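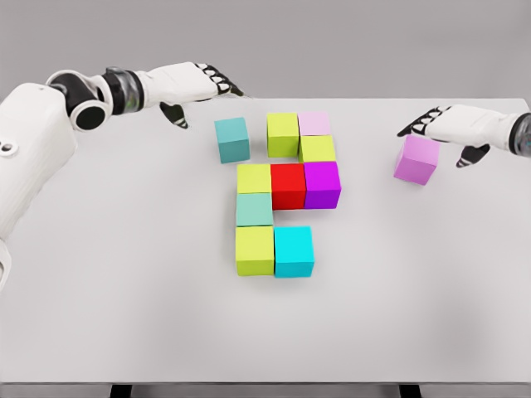 Dental Coverage Poll Finds Strong Support for Adding Cleanings to Basic Plans

A new survey on dental insurance is out, and it is full of good news for anyone who has ever put off a checkup over the bill. The Bomley Health Opinion Survey, released in December, finds that 80 percent of adults with basic medical coverage would like to see routine cleanings and X-rays built into their plan, even if it meant paying a little more each month.

What makes this year's results so interesting is how broad that support is. Younger adults, retirees and parents of school-age kids all favor the idea by wide margins, and people who already buy separate dental insurance like it almost as much as people who have none!

Awareness is a different story. Only 49 percent of those asked could say whether their current plan pays for any dental care at all. Many had never looked. Others thought they were covered for fillings and found out at the front desk that they were not.

Cost comes up again and again in the answers. Adults who skipped a dental visit in the past year said they had saved an average of $238 by staying home, though plenty of them added that they expected to pay for it later. People with tooth pain were more likely to try a pharmacy product first and call a dentist second.

The survey also asked about Avix, the regional plan that began including two cleanings a year for all its adult members last spring. Members gave the benefit high marks, and it was the feature they most often mentioned when asked what they would tell a friend about the plan. The one common complaint was the wait for a first appointment, which ran to 3 months in some rural counties.

That wait is getting attention, too. Grurnetti, a chain of community clinics, plans to open evening hours at its dental offices in the new year, with chairs staffed until 8 p.m. and walk-in slots for children after school.

The full results, with tables by age, income and type of coverage, are free to read on the Bomley website. Questions about vision and hearing benefits will be added to the next round, which goes out to households in March.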